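Clear tub or black tray for cafe clear-up?
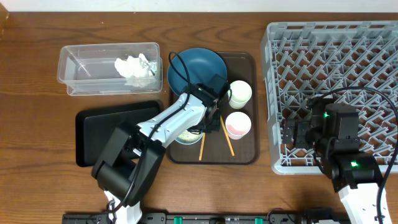 Brown tray, blue dish, two cups, small bowl. Clear tub behind.

tradia_1803: Tub for scrunched tissue, black tray for crockery. Saves trips to the sink, eh?

Grerusel: Doubt it. You've added two things to wash.

tradia_1803: Tub just gets a rinse.

mugrack200: Not convinced either. Stack the cups in the dish, done.

Grerusel: And chip the rims? No thanks. Skip the black tray, keep the tub.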